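Clakska hex key set, 9 pieces, long arm

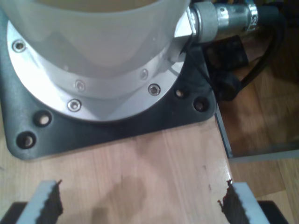
Bought these in July after I rounded off the last of my old ones. Four months in, so, quick notes.

Good: the fit. Snug, no wobble, even in the small sizes. Used them on two bikes, a crib, a Choi bar stool that comes loose every other week. No slipping yet. Ball end on the long side works fine at an angle, just dont lean on it. Short end for the final turn.

Finish is ok. Black coating already rubbing off the 4 mm, the one I grab most. Bit of surface rust on the 5 after a wet Saturday in the garage. Wiped off with oil.

Bad: the holder. Stiff as anything when new, then after a few weeks the smallest key drops out if you tip it. Found mine in the dryer. Size numbers are molded black on black, cant read them in bad light. I put nail polish dots on mine.

Ward Van Hecke at the bike co-op swears by the Vukham set. Tried his. Nicer holder, colored sleeves, same steel feel to me and definitly more money.

Missing a 7 mm, if that matters to you. Didn't for me until the bed frame.

Would buy again. 4 out of 5, one off for the holder.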